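On Reading About Animals in the Evening

The reading circle that meets above the Hauser bookshop has completed its spring program, and I have been asked to record some impressions of the last title, a memoir of a year spent among eels. The author, Deepika Amin, lived in a rented room in the river town of Bokberg and followed the work of the last three families there who still set traps by hand. The book runs to 479 pages in the edition published by Neveck. Several members considered this excessive. I did not share that view, although I concede that the chapter on net repair could have been shorter.

Books of this kind have multiplied in recent years. A person suffers a loss or a disappointment, withdraws to a marsh or an island, observes one species with great patience, and returns with a manuscript. Readers have every right to be wary of the pattern. Ms. Amin is aware of it as well, and in her second chapter she states that she went to Bokberg in good health and with no particular grief, having simply been offered the room at a low rent. 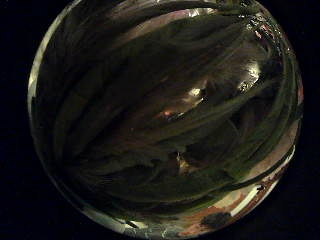 What follows is a careful account of an animal that resists being accounted for. The eel is followed from the estuary up into the ditches and ponds, and there the author loses sight of it for long stretches, as the families do. She fills these intervals with the history of the town, the price of the catch, and the quarrels over who may place a trap below the weir. One such quarrel lasted 16 years. It concerned a stretch of bank that has since been washed away.

Discussion on Thursday turned mainly on the question of sympathy. It is easy to write warmly about an otter or a hare. An eel offers the writer very little, and the author declines to lend it feelings it may not have. Two members found the result cold. Others, myself included, thought that the restraint gave the final migration chapter its force. I would direct the undecided to the passage in which she stands on the bank after midnight and hears the water move.
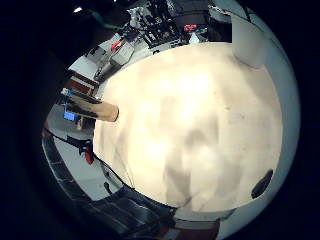
A pale curved surface, with a white cylinder at upper right.

I must note certain reservations. The maps are poorly reproduced, and the place names on them do not always agree with those in the text. There is no index. The translated quotations from the town records are given without their originals, so that a reader with the language has no means of checking them. These are matters for the publisher, and I have written to Neveck accordingly.

For those who wish to read further, the bookshop has set aside copies of an older work, The Wunen Notebooks, a shepherd's journal kept over four winters in the hills. It is a plainer book and, in my opinion, the better one. The flock numbered 300 at its largest, and the writer appears to have known a good many of them by temperament.

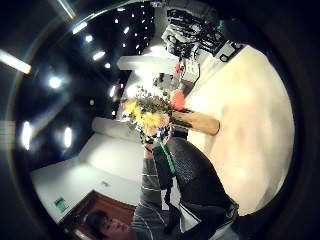 Yellow blooms and dark green foliage, held near the base.

The circle will resume in September. Suggestions for the autumn list may be left at the counter downstairs, with the title and author clearly written. Novels are welcome, provided that an animal has a substantial part in them.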